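Stulis adds brush cup to Bedbridge bench layout

21st November – Stulis has revised the standard layout for its workbenches at Bedbridge. Small tools that used to lie loose now have a fixed holder, a squarish beige cup placed toward the right side of the white top.

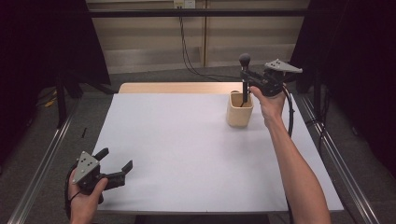
The layout sheet, number 31, also sets out where brushes go between tasks. They may be laid down to the left of the cup while a job is open and go back in, head up, at the close. Hodžić, which supplies the cups, has delivered 809 of an order of 1000. The rest are due in January. Brarneck will adopt the same sheet at its own site – with no change to the bench tops.
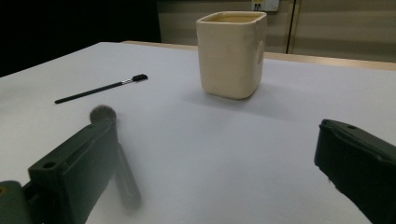
The cup on a white bench top, with two brushes beside it.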